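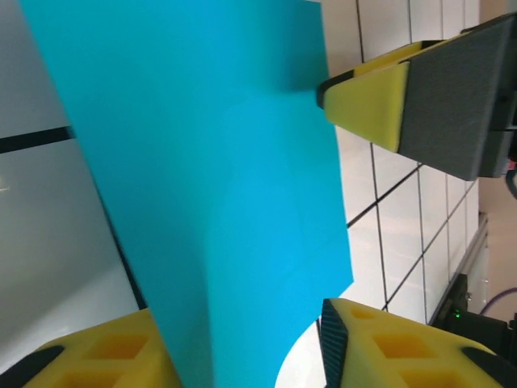
I have now painted the same bathroom 4 times, which gives me some standing to review Iltholm Bath & Kitchen Matte in the shade they call Urkden. The chip said turquoise. What I had in my head was the blue of the big sheet in the photo, smooth and matte and the same color all over, with a bit of light and dark only where it bends. What I got on the first coat was the blue of a hospital corridor. Be patient with it. The second coat pulls it most of the way back, and by the next morning I'd stopped apologizing to guests.

Coverage is good for the money. The tin claims two coats over white, and two is what it took, except behind the toilet, where no brush made by human hands can reach and where I have chosen to let the old color live on as a kind of heritage feature. Smell is mild. It levels nicely off a short-nap roller and terribly off a cheap brush — buy a decent one. The lid is designed to be opened once, by a stronger person.

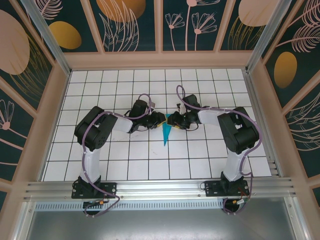
The bigger question is how much of it a small room can take. My neighbor Nam-gil Jang did all four walls and now has the look of a man brushing his teeth in a swimming pool. I stopped at one wall and left the rest to the tile, and I'm glad. A little teal on white goes a long way: the small triangle over those white tiles is about the dose I'd recommend, scaled up to suit. Black fittings help too. Brass, which I tried, made the whole thing look like a seafood restaurant.

I also put a sample pot of the rival, Rorard's bathroom paint, on the inside of the closet door. It's a touch greener and dries faster, but toothpaste left a mark on it that I could not scrub off. Iltholm wiped clean with a wet cloth, though rubbing hard leaves a shiny patch, so don't rub hard.

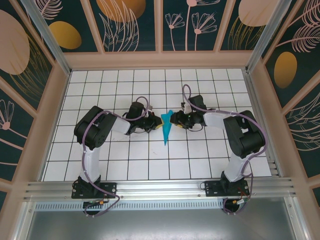 Would I buy it again?

Yes, in a smaller tin. I have enough left over to do the garage, and the garage has done nothing to deserve it. One star off for the lid.

Reviewed 27 June 2022

Reviews > Around the House > Paint > Iltholm
Paint Tile Lighting Storage Archive Contact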